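Angefangen hat Clinmont mit einer Beschwerde. Zuzana Kuruc hatte für einen Gerätehersteller Greifer entwickelt, saubere Arbeit, alles im Datenblatt, und dann kam vom Kunden die Nachricht, dass der Roboter zwar Kartons stapeln kann, aber an einem Pullover scheitert. Das hat sie nicht mehr losgelassen. Ein paar Monate später saß sie mit Ronja Ljungberg in einer ehemaligen Druckerei und baute den ersten Prototyp von dem, was heute Tillora heißt.

## Was wir machen

Tillora ist ein Nachrüstpaket für zweiarmige Roboter, die im Haushalt arbeiten sollen. Dazu gehören zwei Greifer mit austauschbaren Fingern, eine Handgelenkkamera pro Arm und unsere Steuerungssoftware Jernel. Der Schwerpunkt liegt auf Wäsche: Tür öffnen, Trommel beladen, Trommel ausräumen, Korb füllen. Klingt nach wenig, ist aber ein wunderbar vertracktes Feld! Stoff hat keine feste Form, Türen schwingen zurück, und jede Maschine hat ihr Scharnier ein bisschen anders.

Wir arbeiten deshalb an echten Waschmaschinen, auf echtem Boden, mit Steckdosenleiste und Kabel daneben, so wie es in vielen Wohnungen eben aussieht.
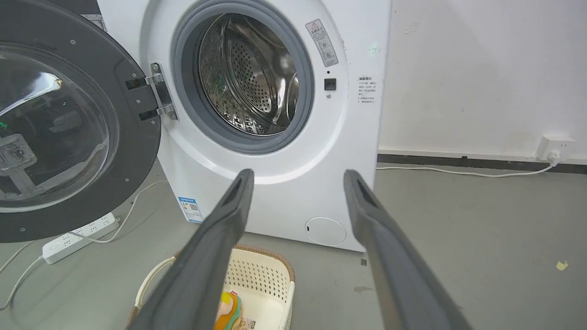
Das erste Paket ging im März an einen Testkunden, ein Wohnprojekt für betreutes Wohnen namens Paredes. Die Rückmeldungen von dort waren Gold wert. Wir hatten zum Beispiel die Finger viel zu steif ausgelegt, und die Software wollte nach jeder Bewegung neu kalibrieren -- im Labor stört das kaum, im Alltag treibt es alle in den Wahnsinn. Beides ist inzwischen geändert.

## Wie wir testen

Jede Version von Jernel muss durch denselben Parcours, bevor wir sie herausgeben. Zuletzt waren das 712 Durchläufe an Frontladern, davon 665 ohne Eingriff von außen. Die übrigen schauen wir uns einzeln an, meistens freitags und meistens mit viel Kaffee. Ronja führt darüber ein Protokoll, das inzwischen dicker ist als unser Handbuch (und ehrlich gesagt auch unterhaltsamer).

Besonders gern nehmen wir Gegenstände, die sich nicht an die Regeln halten. Plüschtiere etwa: weich, unsymmetrisch, mit Etiketten, an denen sich ein Finger verhaken kann. Wer ein Stofftier zuverlässig aus einem Korb heben kann, kommt mit Handtüchern meist gut zurecht.

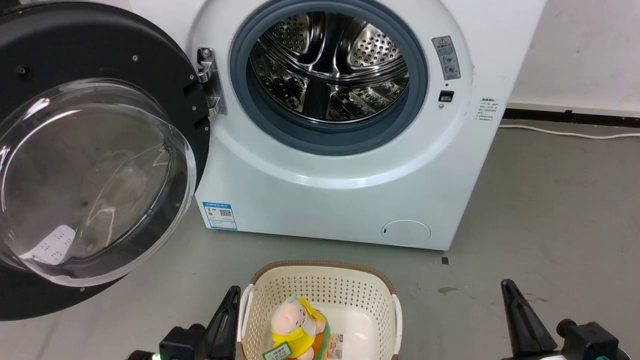 Ein Satz Wechselfinger wiegt 439 Gramm und lässt sich mit einem einzigen Inbusschlüssel montieren. Darauf hat Zuzana bestanden, und wir sind ihr bis heute dankbar. Die Kamerabilder vom Kopf und von den Handgelenken laufen in Jernel zusammen und können dort Bild für Bild nachverfolgt werden. Wenn etwas schiefgeht, sieht man also, was der Roboter in dem Moment gesehen hat.

## Wer wir sind

Zuzana leitet die Mechanik, Ronja die Software. Dazu kommt ein kleines Team aus Leuten, die vorher Fahrräder, Orgeln und Medizintechnik gebaut haben. Wir reparieren lieber, als neu zu bestellen, und wir verkaufen nichts, was wir nicht selbst in der Werkstatt stehen haben.

## Was wir oft gefragt werden
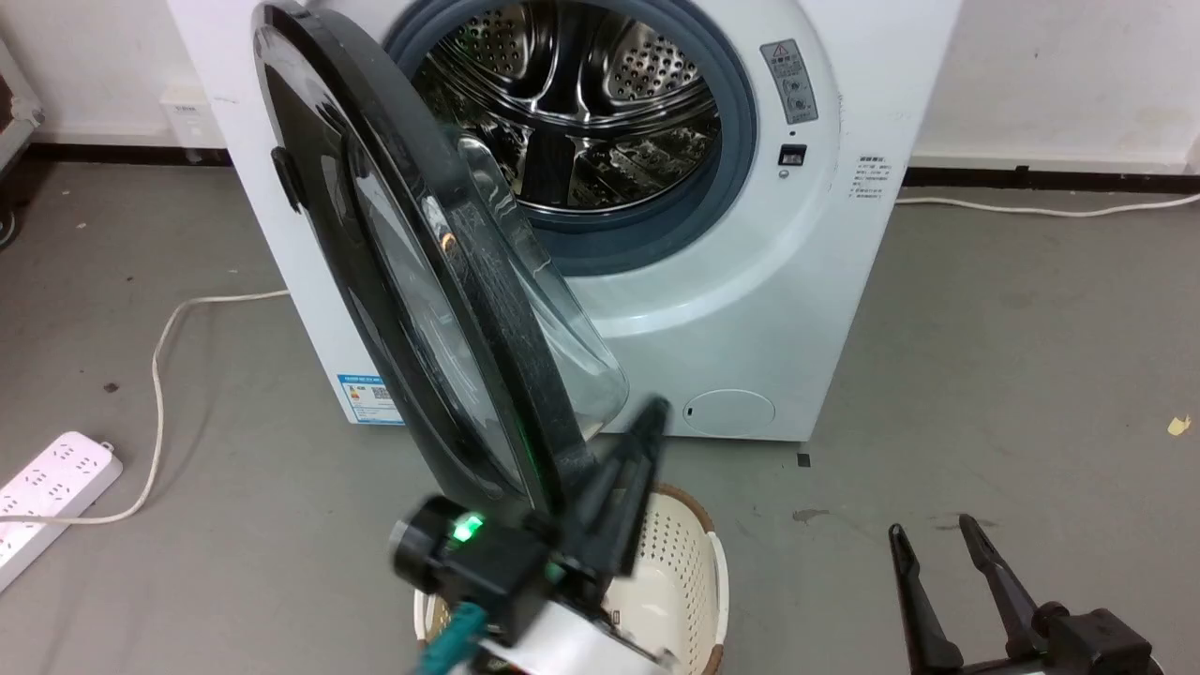 **Braucht man für Tillora eine bestimmte Waschmaschine?**

Tillora arbeitet mit den meisten Frontladern, deren Tür sich weit genug öffnen lässt, um mit einem Greifer in die Trommel zu kommen. Bei der Einrichtung lernt Jernel Türradius und Lage des Griffs einmal ein. Toplader unterstützen wir bisher nicht, daran sitzen wir aber schon.

Wer das Paket ausprobieren möchte, kann sich für einen Werkstatttermin melden. Eigene Wäsche darf gern mitgebracht werden -- je unpraktischer, desto besser.

Stand: 14. Mai 2025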